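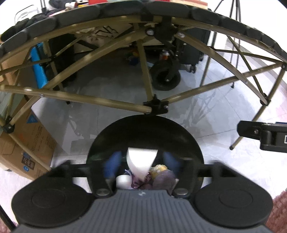 Can a machine tidy up yet? Nearly, says Flatmont trial

16 March 2021

Putting rubbish in a bin. Picking up a soft toy. Moving a cloth from one end of a table to the other. Jobs most of us do half asleep, and still the ones that catch the machines out, according to figures put out this morning by Volport, the small firm running a chores trial at Flatmont.

The firm logged 1,761 attempts at simple household jobs. 501 went wrong in some way. Dropped, squashed, put in the wrong place or never picked up at all.

"People expect us to be further on," said Alois Zaugg, who heads the trial. "They see a car being welded and think, right, so it can clear my kitchen. A car door is the same shape every time. A crisp packet isn't."

Bins were a sore point. Getting a thing over the rim is fine, he said. Letting go of it cleanly is the slow bit, and anything light or crinkly tends to come back out stuck to a finger. Fishing something out again, if it went in by mistake, is worse. Volport has stopped quoting a score for that until it has more runs.

Best results came from boxes and bottles. Stiff, flat sides, easy to measure. The firm now claims it can clear a table of 20 boxed items without help, though not quickly — Zaugg would not give a time and said it was "not one for the brochure".

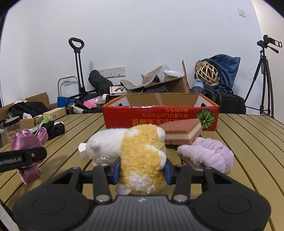

Soft goods are where the money is, if anyone can crack them. Shops want shelves filled and returns sorted, care homes want laundry put away, and hardly any of it holds its shape. Grip too hard and the thing bulges out sideways, too soft and it slides. A shaggy yellow and white plush toy pinched between two blue pads is one kind of problem, and a lavender towel or cloth bunched up on the slats next to it is another, with no obvious edge to take hold of. Zaugg's team puts folding at the bottom of its list, below even bins.

Not everyone is convinced the shop floor will be first. Américo Marinho, who runs stockrooms for the Sequeira chain, has looked at 5 systems in the past year and bought none of them. "My staff can empty a mixed crate while talking about the football," he said. "I'd want a machine that can do the crate. It doesn't need to do the football."

He did say he would look again at Komulura, a rival set-up aimed at back rooms, wich is due to be shown to buyers in May. Prices have not been given.

Volport says its next round will have more cloth in it, more clutter, and fewer jobs picked because they are easy. Results will go on it's website when they are ready. No home version is planned for now.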